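Nendlow Swim and Bath House: Frequently Asked Questions

Last updated 6/16/23

The answers on this page apply to the bath house in Nendlow. Our smaller pool in Gadville has its own hours and rules, and those are posted at the Gadville front desk.

Visiting

Do I need to book ahead?

Not for the lap pool or the locker rooms. You do need to book for the warm pool, the steam room and any private bath. Booking opens 15 days before the date you want. Morning slots fill up first, and evening slots are often free until the same day.

How long is a session?

A warm pool session lasts two hours, counted from your booked start time. If you arrive late, the session still ends when it was due to end. Lap swimming has no time limit while the pool is open.

What is the best time to come if I want it quiet?

Early afternoon, outside of school breaks. The lap pool is busiest before work and again right after school lets out, when the swim club uses two of the lanes.

Can I bring children?

Yes. Children of any age may use the lap pool and the shallow pool during open swim. A child under 7 must have an adult in the water with them, within arm's reach. The steam room is for adults only. The warm pool allows children until the evening sessions begin, and after that it is adults only as well.

Do you close during the year?

We close for maintenance for 4 days in July. The pools are drained, the tile is scrubbed and the filters are changed. The exact dates go up on the front door and on the booking page a month ahead. Memberships are extended by the same number of days, and you don't have to ask for it.

Where do I park?

There is a free lot behind the building, reached from the side street. The spaces by the back wall belong to the apartments next door and cars left there do get towed. Bike racks are at the front.

Is the building accessible?

There is a ramp at the front entrance and a lift chair at both the lap pool and the warm pool. Ask any lifeguard to run the lift. The steam room has one step up and a narrow door, and we have not been able to change that. The family changing rooms have roll-in showers with a fold-down seat.

Tickets and memberships

What does a membership cover?

Unlimited lap swimming, open swim, and one warm pool session a week. Private baths are charged separately for everyone.

What is the difference between Basic and Mirani membership?

Basic is for Nendlow only. Mirani membership covers both Nendlow and Gadville, and includes a second warm pool session each week. You can move from Basic to Mirani at any time and pay the difference for the rest of the month. Moving the other way takes effect at the start of the next month.

Can I freeze my membership?

Yes, for one to three months at a time. Send the request before the first of the month you want frozen. We can't freeze a month that has already started, except for injury or illness with a note from a doctor.

Can someone else use my pass?

No. Each pass is tied to one person, and the desk checks the photo. If you want to bring a friend, members may buy guest tickets at a reduced price at the desk.

What is your refund policy?

Bookings canceled a full day or more ahead are refunded to the card you used. After that we can move your booking once, but we can't return the money. If we have to close a pool, you can choose a refund or a new date.

Do day tickets expire?

A day ticket bought online is good for the date printed on it. Tickets in a ten-visit book are good for one year from the date of purchase.

Water and pools

How warm is the water?

The lap pool is kept cool enough for hard swimming, and many people find the first few minutes chilly. The shallow pool is a little warmer. The warm pool is heated for soaking and gentle movement. Today's readings are written on the board by the lifeguard stand.

Is the water salt water?

No. All of our pools use fresh water treated with chlorine. We test it several times a day and keep the log at the desk, where anyone may read it.

Why do I have to shower first?

Lotion, sweat and hair products use up the chlorine and make the water smell. A proper rinse without your swimsuit on takes care of most of that. The showers are between the locker rooms and the pool deck.

Can I wear a T-shirt in the pool?

Swim shirts and rash guards are fine, and so are full-cover swimsuits made for the water. Cotton shirts, gym shorts and underwear are not allowed. Cotton sheds lint that ends up in the filters.

Do I have to wear a cap?

Only if your hair is past your shoulders and you are swimming laps. Caps are sold at the desk.

Towels and laundry

Are towels included?

One bath towel is included with a warm pool session or a private bath. Lap swimmers can bring their own or rent one at the desk. 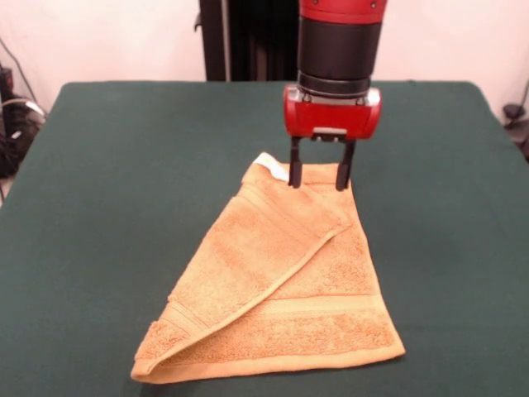
Can I get a second towel?

Yes, for the rental price. In a private bath you get two per person from the start, and more can be left in the room if you ask when you book.

Where do used towels go?

Put them in the bins by the locker room exits. Please don't leave them on benches or hang them in the lockers, where they get missed at closing.

How are the towels washed?

Each towel is washed hot after every use and dried all the way through in the dryer. We use a plain detergent with no scent and no fabric softener. Softener leaves a coating on terry cloth, and the towel stops taking up water.

I am sensitive to detergent. What should I do?

Bring your own towel. Even an unscented detergent can bother some people, and we can't run separate loads.

I left my towel behind. Do you have it?

If it was left in a locker or on a hook, it goes to lost and found. If it went into one of our bins, it has been washed with the rest and may be hard to find. A name written on the label helps a lot. Lost and found items are kept for two weeks and then donated.

Can I buy the towels you use?

We sell the same bath towel at the desk when we have enough of them. We don't ship them.

Lockers and belongings

How do the lockers work?

There are 114 lockers across the two locker rooms. Each one takes a four-digit code that you choose when you close the door. The code clears when you open it again, so you need to set a new one each time.

I forgot my code. Can you open my locker?

Yes. Come to the desk and tell us the locker number and what is inside. We will open it with you there and check that the contents match.

Can I leave things overnight?

No. Lockers are opened and emptied after closing. Anything inside is taken to lost and found.

May I bring my phone onto the deck?

Phones may be carried in a bag but not used on the pool deck, in the locker rooms or in the steam room. The lobby is fine for calls.

Food and drink

Is there a café?

The Faner counter in the lobby serves coffee, tea, soup and sandwiches. It closes one hour before the pools do. You don't need a pool ticket to eat there.

Can I bring my own food?

You may eat your own food at the lobby tables and in the courtyard. On the deck, only water in a plastic or metal bottle is allowed. Glass is not allowed anywhere past the front desk.

How do I reach you with another question?

Use the contact form on the booking site or stop at the desk during opening hours. Messages sent through the form are answered within two working days. For anything about a booking on the same day, please call the desk.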